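Dos brazos y un mueble de tubos: lo que el 338 no dice

En Olbridge presumen de una cifra: 338 demostraciones de montaje con dos brazos, grabadas por teleoperación, para que una sola política de control aprenda a armar una estructura ligera. El laboratorio Brurkley sostiene que basta con eso. Conviene leer la letra pequeña.

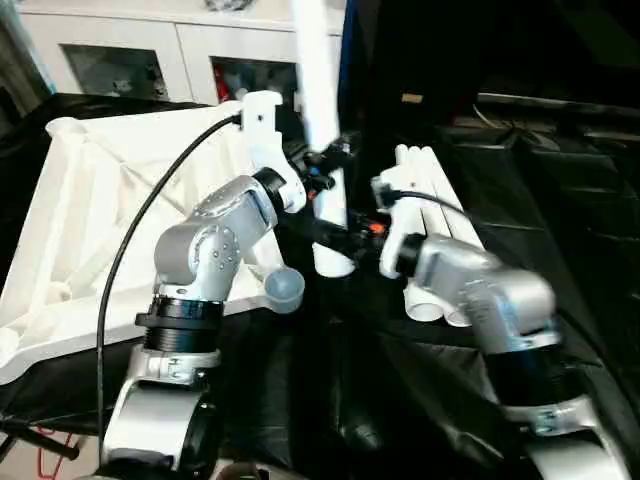
Según Ha, la cifra importa menos que la variedad, y diez montajes distintos enseñan más que cien repeticiones del mismo. Puede ser. Pero el informe de enero solo recoge tres variantes, todas con las mismas piezas.

La tela complica las cosas – cede, se arruga, cambia de forma entre un intento y otro – y el método la trata como si fuera un sólido más.

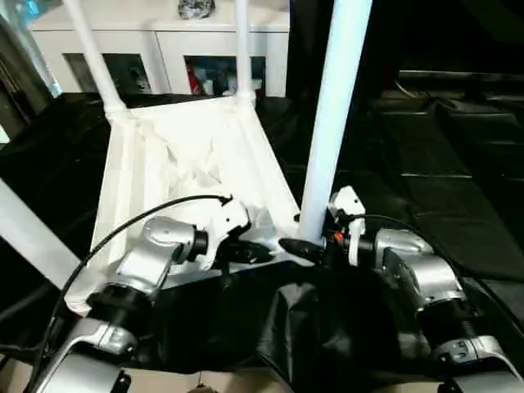 ¿Funciona el sistema con un mueble que no ha visto nunca? Todavía no se sabe; Brurkley no ha publicado ninguna prueba de ese tipo.

El equipo de Brukdale intentó repetir el resultado y se quedó en unos 6 aciertos de cada diez, lejos de lo anunciado.
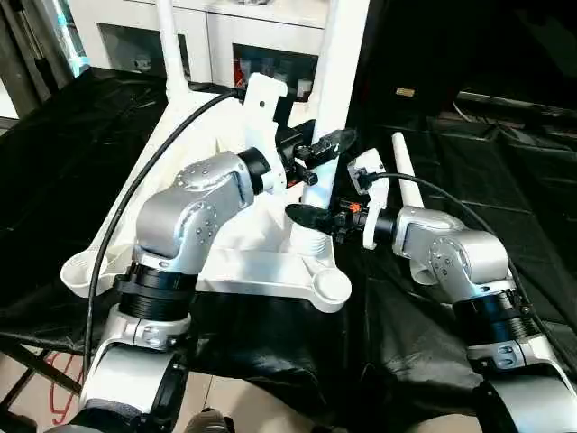 Medir el acierto es el punto débil de esta clase de trabajos. Brurkley da por buena una tarea cuando las piezas acaban cerca de su sitio, sin comprobar si la unión aguanta carga. Con una pinza a cada lado, separadas por un palmo escaso, y postes que suben muy por encima de ellas, un pequeño error de ángulo abajo se multiplica arriba. Ese error no figura en ninguna tabla del informe.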